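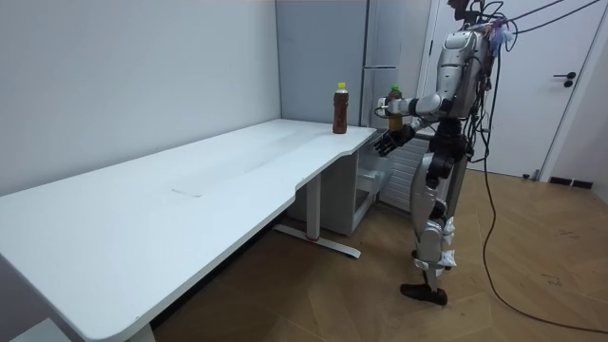
The Clundow desk in white, with the curve in the front edge.

We use cookies to remember your settings and to see which pages get read. By continuing to browse you accept our cookie policy. Accept | Manage preferences

I have wanted a really long desk for as long as I've worked at desks, and now I have one, and I'm going to be a bit of a bore about it. The Clundow is 80 inches long. I keep sitting down at one end of it and then rolling to the other end, just for the ride!

We bought it in white with the matching cabinet, and the pair came to $1,154 with delivery. That's a lot of money in our house. I went back and forth for most of the spring, and what settled it was Oanh Triệu letting me work at hers for an afternoon while she was out (she has the same top in the same size, and a much tidier life than I do). I drove home and ordered it that evening. It showed up in May and I've had six months with it now, which feels like enough time to say something useful.

First, the delivery. The boxes together weigh 183 pounds according to the paperwork, and they're dropped at the curb. The driver was very nice about it and still left them at the curb. Senad Atanasov came over from next door and we walked the top in through the back, tipped on its long side, with one very tense moment at the turn in the hallway. Measure your hallway. I measured the room three times and never once thought about the hallway.

Putting it together was easier than I'd feared. The legs go on with the top lying face down on a blanket, and the bolts are all one size, so there's no sorting through little bags wondering which one is G. The instructions are all drawings and the drawings are good. The only real complaint I have is the hex key they give you, a nasty short thing that chews up your knuckles. Use your own. We were finished in time for lunch, and then it took both of us and a lot of grunting to flip it upright.

Now the part I love, which is the front edge. It isn't a straight line. It dips in with a gentle curve, so when you pull up close you're tucked into the desk a little and your forearms have somewhere to go. I thought this was a styling thing when I saw it on the website and I was ready to find it annoying. I don't. My old desk was dead straight with a hard edge, and I used to get a red line across both wrists by mid-afternoon. Haven't had one since.

The finish is matte, and I'm very glad I went for that. It does pick up a soft reflection when the light is strong, but nothing you'd squint at. It also takes scuffs. They're faint, and most of them you only see when you get low and look across the top, but if you're the kind of person who lies awake over a mark on a white surface, get the gray. A damp cloth with a drop of dish soap takes off pencil, coffee and whatever the bottoms of mugs leave behind. It doesn't do much for the scuffs and I've stopped trying.

One thing I'd change is that there's no cable hole in the top. You have to run everything off the back, and if the desk is pushed up to a wall you'll want to leave a gap. Chiến Doãn drilled his own hole in his and it looks terrific. I don't have his nerve, or his drill.
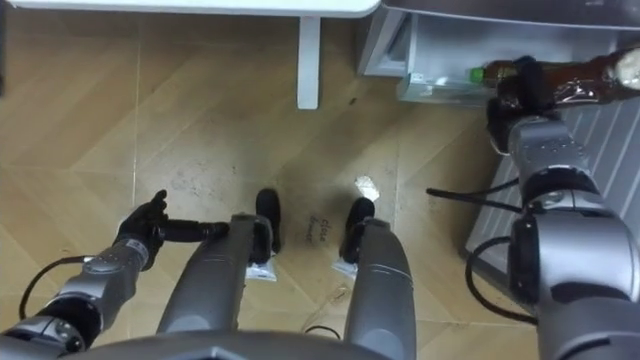 The cabinet I nearly didn't order, and I'd have missed it. It's white like the desk, with an open compartment at the bottom, and that open part is what I use every day. Bottles, the paper I print on, the bag I'm going to take to work tomorrow - it all gets shoved in there. You can reach in from your chair without opening anything. My one gripe is that the shelf has no lip, so anything round wants watching. Lay a bottle on its side in there and you'll be thinking about it.

Legs next. They're white, they drop straight down, and the space under the top is wonderfully clear. I can stretch right out, I can get a vacuum under there, and I've slept a dog under there during a thunderstorm. Our floor is laid in a chevron pattern and isn't quite level (pretty, though, and I'd choose it again), and the desk had a small rock to it on the first day. The feet screw in and out by hand, so that was a two-minute job. Stick some felt under them if you ever plan to shift the thing. I dragged it a few inches before I'd done that and I was sorry.

Is it steady? Yes, mostly. If I type hard in the very middle I can feel a tiny bit of bounce, which I suppose is what you get with a top this long. At either end it's like a rock. I moved my keyboard to the left end in the first week and spread the papers out over the rest of it, and I haven't noticed the bounce since.

I did look at the Jukeck before buying. It's a nice desk and it comes with a drawer, but it's shorter and the front is straight, and once I'd sat at Oanh's I couldn't get excited about it. If you need the drawer more than the length, I'd say go and try one.

Would I buy the Clundow again? In a heartbeat, with my own hex key and with Senad booked in advance. I'm hoping they bring out a narrower cabinet, as I have a gap on the other side that's just begging for a second one.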